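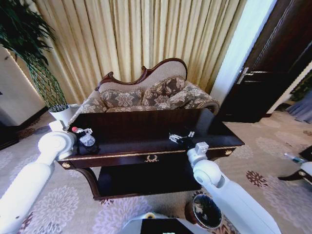 Review: the Tandham Home Rooms Pack

Price: £35 for the printed set, with the forms as a download
Bought by us, not supplied

I have read a lot of rule books for robots. Most were written for a factory floor with a painted line on it, and the writer plainly hoped that a living room would behave in the same way if you asked it firmly. The Tandham Home Rooms Pack says it is different. It is meant for small teams running two-armed machines among real furniture, in houses, show flats and rented rooms, and the cover promises "good practice you can use by lunchtime".

I used it through most of February. I'd have liked a word with whoever wrote the cover.

You get a booklet, a folded wall chart, a pad of room sheets and a card of stop words. There are 16 rules, and each has a page to itself, with the rule at the top in large type and the reasoning underneath. The booklet carries the reference 2941 on every page, which gives it the look of a published standard. It isn't one. Tandham wrote the number and Tandham wrote the rules, and the only outside check mentioned is that the text was "shared with partners at Illero". Shared is a weak word. Did they agree with it? Did they read it? If a client asks you which standard you work to, please don't wave this at them.

The better half

Rule 2, on cables, is the best page in the booklet and almost worth the money. It treats a cable lying across a tabletop as part of the arm. If the arm moves, the cable sweeps, and anything light within its reach should be somewhere else before you start. Obvious once you've read it, yet our own sheet only ever dealt with cables on the floor, where people trip on them.

The section on what lives at floor level is good too. Bins, footstools, plant pots and the feet of chairs all get listed on the room sheet before the base is allowed to roll. I grumbled about filling this in and I've kept on filling it in, so make of that what you will.

I also liked the bluntness about doors. A door is either shut or held open, and the sheet has a box for which. "Ajar" isn't offered.

The other half

Rule 7 says that polished surfaces should be "suitably protected where appropriate". That is no rule at all. A gloss-topped table is exactly where a hard gripper will do expensive damage, and it's also where I would want a figure: how fast may the hand come down, how hard may it press, what sort of cloth or mat is allowed and does the mat slide? The page has none of it. Covering the surface changes how things sit and how they slide when pushed, so you may end up with a lovely table and a task that only works on felt. The pack doesn't seem to have noticed.

Rule 9 is about small objects and asks that both arms should never be "near" the same one unless the task needs it. How near is near? Our two operators gave different answers in the same morning and both could point to the text. Clarkwood's free checklist, which is ugly and far shorter, makes you write the distance down yourself before you begin. I trust that more. At least when it goes wrong you know whose number it was.

Then there are the stop words. The card gives three, one each for pause, back off and power down. Two of them start with the same sound. Try telling them apart over a fan and a noisy street. We went back to plain "stop" within the hour and left the hand switch to do the rest.

My largest complaint is about owners. Anyone working in a furnished room is working among things that belong to someone, and the pack gives that half a page. No form for marks that were there before you arrived. Nothing on who signs. Painemal's kit is dull to read, but it starts with a walk round the room with the owner, and it has a line for every scratch. I'd take that page over Tandham's whole wall chart, which is handsome and which fell down twice.

Is it worth £35?

For a team starting with nothing, perhaps. You'd pick up some decent habits about cables and floors, and the room sheet is clear enough that a new starter can fill it in alone. For anyone who already has a working checklist, I can't see it. Copy the idea in Rule 2, add a box for doors, and spend the money on felt pads.

I wrote to Tandham asking what tests sat behind the advice on polished tops. The reply said a second edition was being planned and thanked me for my interest.

Good: cables, floor clutter, the room sheet
Poor: vague wording on surfaces and distance, the stop words, almost nothing for owners
Would I buy it again: no, though I'd borrow one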